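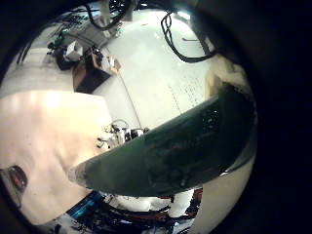 Drellby Player Support Team

Frequently asked questions about season accounts

Can I keep my items when the new season starts?
Yes. All skins and emotes stay in your account. Only the ranking points go back to zero.

I changed my phone. How do I get my account again?
Log in with the same Gretateck ID that you used before. If you played as a guest, please send us your player number and we will check it.

What level do I need for ranked matches?
You need level 5 and 865 experience points. Custom rooms are open to everyone.

Why does the update stop at 337 MB?
Usually the phone has not enough free space. Delete some files, restart the game and try again on Wi-Fi.

When does the Ekinci map come back?
It is planned for April. We will write the exact day in the game news.

How many players can be in one squad?
Five, including the leader.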